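Fórum Stustulari > Casa e arrumação > Secretárias de altura regulável para separar roupa?

marmelada_fria
Alguém aqui usa uma secretária daquelas de subir e descer como mesa para a roupa? Vi uma da Wadska por 682 euros e a vendedora jurou que as minhas costas iam agradecer. Desconfio. Por esse dinheiro compro um balcão e ainda sobra para cestos.

huguette.petrenko
682 por uma mesa onde vais pousar meias? A minha tábua de passar custou 30 e também sobe e desce.

toneca_76
A tábua não aguenta três cestos cheios, Huguette. Tenho uma Brurden há dois anos ao lado da máquina de lavar e não volto atrás.

huguette.petrenko
E quantas vezes mudaste a altura nesses dois anos?

toneca_76
Uma. Mas ficou na altura certa.

JadeHiebert
Então compraste uma mesa fixa cara - é o que eu digo sempre. O motor é a primeira coisa a avariar e numa lavandaria há humidade. A da Dhanial que tive no escritório encravou em abril e pediram-me 500 só pela coluna.

marmelada_fria
Era isso que eu queria saber. E o tampo branco, mancha?

toneca_76
O meu não. Limpo com um pano e pronto.

JadeHiebert
Mancha com lixívia e com detergente em pó molhado, pelo menos o meu manchou. E atenção aos pés: aquelas barras largas no chão ocupam espaço e a vassoura bate lá sempre. Em soalho ponham feltro por baixo, que o peso marca a madeira.

huguette.petrenko
O feltro apanha cotão, numa lavandaria ainda mais. Prefiro borracha.

JadeHiebert
A borracha deixou-me uma mancha amarela no verniz. Cada um sabe do seu chão.

marmelada_fria
Fui ver outra vez e o preço já vai em 761 com entrega. Passo. Vou procurar uma usada, sem motor, de manivela.

toneca_76
De manivela também serve. Mede primeiro a altura dos cestos: se forem fundos, a mesa tem de ficar mais baixa do que pensas, senão andas de cotovelos no ar. Na minha arrumação a mesa branca está encostada à zona da máquina, com os cestos em cima, e o soalho é em espinha, claro, por isso percebo a conversa do feltro. 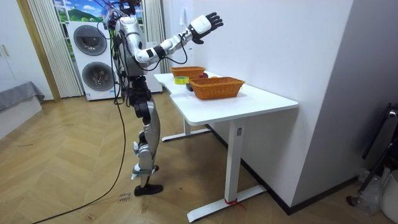

Quanto à vassoura, dou razão à Jade, mas passo o aspirador com o bico estreito e chega bem atrás dos pés.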